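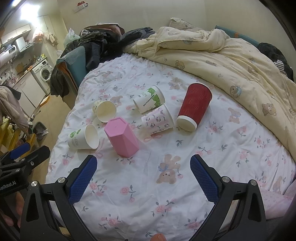 Visit report: Mirkdale Police Station, custody wing
Visitors: Modupe Olatunji (lead), Adesuwa Oyewole (records)
Month: March
Status: draft 2, sent to the station commander for factual corrections

## Purpose and access

The custody wing at Mirkdale was opened to outside visitors for one afternoon and evening after the refit of the holding area. The visit was announced in advance, so what follows should be read as the wing on a prepared day. Unannounced visits to Mirkdale are covered by a separate agreement that had not been signed when we traveled.

We drove in from Irkden, a trip of 38 miles, and were at the front counter at 1:15 p.m. Identity checks took eleven minutes. We were given visitor badges and a printed floor plan, and we were allowed to carry notebooks. Phones went into a locker. An inspector walked us through the public part of the building and then handed us over to the custody sergeant, who stayed with us for the rest of the visit and answered most questions without referring upward.

Two requests were turned down. We asked to speak with a detained person in private and were told this needed written notice. We also asked for a copy of the current shift roster and were allowed to read it at the desk.

## Layout

The wing is a single corridor running north from the booking desk. Cells are on the east side only. The west side holds the medical room, an interview room, a property store and a small office for attorneys. The old layout had the property store next to the rear exit, and items were carried past the cells each time someone was released. That has been fixed.

The booking desk is raised by one step. From the sergeant's chair the first three cell doors are in direct view. The remaining doors are covered by monitors mounted above the desk, and one of these was showing a frozen picture when we arrived. The sergeant restarted it while we waited and the picture returned. There is no fault log for the monitors. The answer we got was that faults are phoned in to the maintenance contractor, Dobos, who keeps its own record.

Cell doors have an observation hatch at standing height. The hatch on the second door would not close fully. Call buttons were tested from inside three unoccupied cells. All three lit the panel at the desk, but only two sounded the tone.

## Booking procedure

The sergeant ran a mock booking for us with a junior officer standing in as the arrested person. The order was: reason for arrest read aloud, name and next of kin, visible injuries, medical questions, property, notice of rights, signature. Injuries are marked on a body outline on the second page of the form. The outline has a front view and no back view. We had raised this at the Irkden station last year, where the same form is in use.

The medical questions are read from a card. They cover current medication, recent falls or blows to the head, alcohol, and thoughts of self-harm. A "yes" to any of them should lead to a call to the duty nurse. The form has a box for the time of the call but no box for the time the nurse arrived, so response time cannot be worked out from the form alone.

Next of kin are notified by phone. If the first call is not answered, the form allows one further attempt to be recorded. We were told that officers do make more attempts and write them in the margin. We found margin notes of this kind on some forms and not on others.

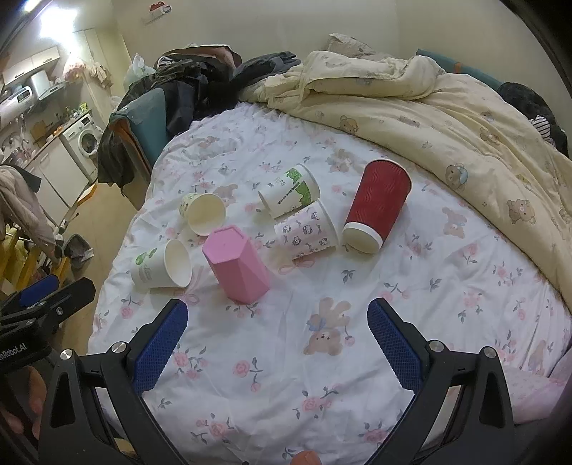 ## Custody records

Adesuwa Oyewole was given the closed files for the previous quarter, 244 in all, and read them in the attorneys' office. The files are paper. A parallel electronic record is kept in Jundo, the station's case software, but entries are typed in at the end of the shift from the paper sheet and add no independent time stamp for cell checks.

Points from the files:

- Check times are often written at exact half hours. A real round of the corridor takes several minutes, so identical times for every cell suggest the sheet is filled in at the desk.
- Handover between shifts is signed by the outgoing sergeant in nearly every file. The incoming signature is missing more often.
- Release forms were complete and legible.
- Where a person was moved to a hospital, the time of departure was recorded but the name of the escorting officer was sometimes left out. In the event of a later complaint this is the name an investigator will ask for first.

The quarter contained no deaths and no injuries classed as serious. The sergeant stated that the procedure for a death in custody is to seal the cell, call the commander, and keep the officers on shift apart until outside investigators arrive. The written instruction, which we read, covers the first two steps. It says nothing on keeping officers apart.

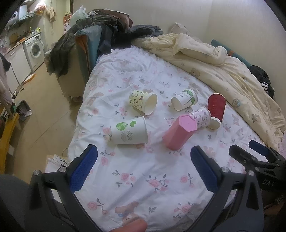
The instruction also leaves open who calls the family. In the sergeant's view it would be the commander. The commander, whom we met briefly before leaving, said it would be the outside investigators. This should be settled in writing before anything else in this report.

## Evening checks

We stayed for the change of shift. The handover briefing began at 1740 hours and was done standing at the desk, with each detained person discussed by cell number. Risk level was stated for every cell. Medication due overnight was read from the sheet and repeated back by the incoming sergeant. It was a competent handover, better than the paperwork would lead a reader to expect.

The 2000 check was observed from the corridor. The officer opened each hatch, spoke to the person inside and waited for a reply. He wrote the times down cell by cell. At the second door he had to hold the hatch up with his thumb.

Food had been served before this and was not observed. Drinking water is given on request.

## Items for reply

1. Add a back view to the body outline on the booking form.
2. Add a box for nurse arrival time.
3. Repair the hatch on the second door and the silent call button.
4. Keep a local log of monitor faults, separate from the one held by Dobos.
5. Record cell checks at the door. If Jundo can take entries from a handheld device, tell us whether that option has been priced.
6. Amend the written instruction on deaths in custody to cover separation of officers and notice to the family.

A reply is requested within six weeks. Modupe Olatunji will hold the file and arrange the follow-up visit. The floor plan is attached to the paper copy only, as the station asked us not to circulate it by email.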